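Crescencio Paredes
Back from the open day at Nullberg and my feet are killing me, but I promised a few of you a proper write-up, so put the kettle on, this may take a while (it always does with me).

Crescencio Paredes
First, the place itself. It's at the far end of the Avton estate, past the tile warehouse, and the signs stop about two turnings before you'd like them to. I went round the roundabout twice. A very kind man in a van pointed me the right way, so thank you, if by some miracle you're reading!

Crescencio Paredes
They'd had 1386 people put their names down, which explains the queue for the tea. They were letting us through in small groups, and I was lucky enough to get in with a school party who asked far better questions than I did. One lad wanted to know whether the arm gets bored. The engineer gave him a serious answer, too, and a long one.

Crescencio Paredes
I'd expected something big and fast behind a cage, flinging car doors about. There was one of those in the first hall and it got the crowds, fair enough. But the bit I liked was the bench work in the Iglesias room, where the arms go slowly and the jobs are the sort you'd do at your own kitchen table. Moving a tub. Picking up odds and ends. I stood there for 70 minutes and missed the talk I'd booked.

Crescencio Paredes
What got me was how much thought goes into where to take hold of a thing. You and I just grab a tub by the side and get on with it. The woman running the session said the edge of a container is harder than it looks, with the curve and the shine to deal with, and I've been looking at my washing-up bowl differently all evening.

Crescencio Paredes
Oh, and the gripper fingers are called Deltunars in-house, after the supplier, and everyone says it as if you've known the word since birth. "Mind the Deltunars." I was saying it myself by the end of the afternoon.

Crescencio Paredes
Somebody asked about the price of the smaller arm and was told 4000, without the fingers. My neighbour in the queue whistled. I've no idea if that's a lot for a robot arm, so do tell me if you know.
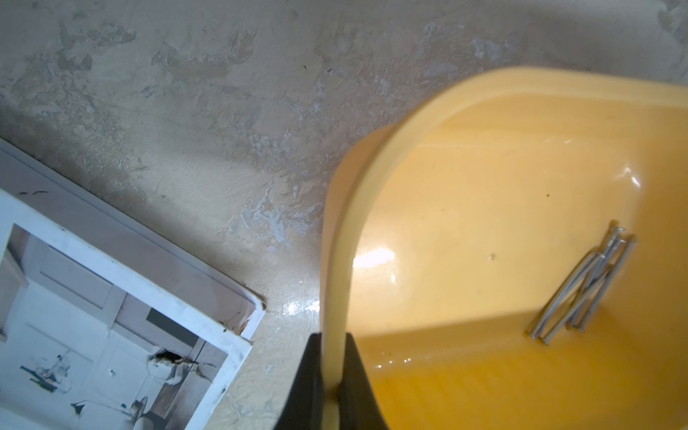 Avton, Dec 9, 2025
Both black fingers on the rim of the yellow tub, nails lying inside, and an old black-and-white photograph on the left that I couldn't stop looking at, with its torn corner and all those scratches. My gran had a biscuit tin full of prints with white borders like that. They're running the bench sessions again in the new year and I've already asked to be put on the list.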